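Wallon hand-held gripper, pair
Equipment pool > Grippers and end tools > Hand-held
Loan period: 17 days
Pairs in the pool: 6

We tried three hand-held grippers over the winter and the Wallon is the one people keep asking to sign out again, so it gets a proper page. It's a gray plastic body with soft black rubber pads in the fingers, and after a morning with it you stop thinking about the tool and start thinking about the thing you're picking up. I love that!

Compared with the Dursun we had before, the grip is shorter and the trigger travel is much longer. That sounds like a bad trade until you try to pick up something flat. With the Dursun I was always either wide open or shut; with this one I can stop partway and hold it there.
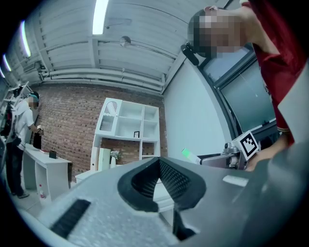 The pads are the other big difference. The inner face is textured and gives a little, so small parts tend to settle into the notch and stay put. Chae-won Min ran our usual 18 small objects through both models and dropped far fewer with the Wallon (coins are still miserable -- bring a mat). Pads pull off with your fingers. Spares are in the drawer marked W.

Each unit carries a square black-and-white marker on its housing. Please don't put tape over it or wipe it with solvent. Pluradix loses tracking fast once a corner is scuffed.

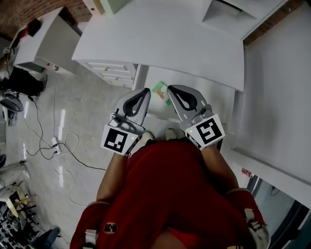
Manipulation Group, Wimen Teaching Lab

Two-handed work is where it really shines. The fingers are slim enough to bring both tips in on one small part without the housings knocking together, and Lucía Ortuño has been folding cloth with a pair since February. If you're new, start seated at a low table. Your wrists will thank you.

Things I'd change: the wrist strap is short for big forearms, and a full charge takes 62 minutes, a long wait if the last borrower forgot to plug in. The trigger spring could be lighter too.

Goes well with: the headset kit, the low bench, the cloth and cutlery box.

To borrow a pair, write your name on the sheet by the charging shelf and take the matching left and right units.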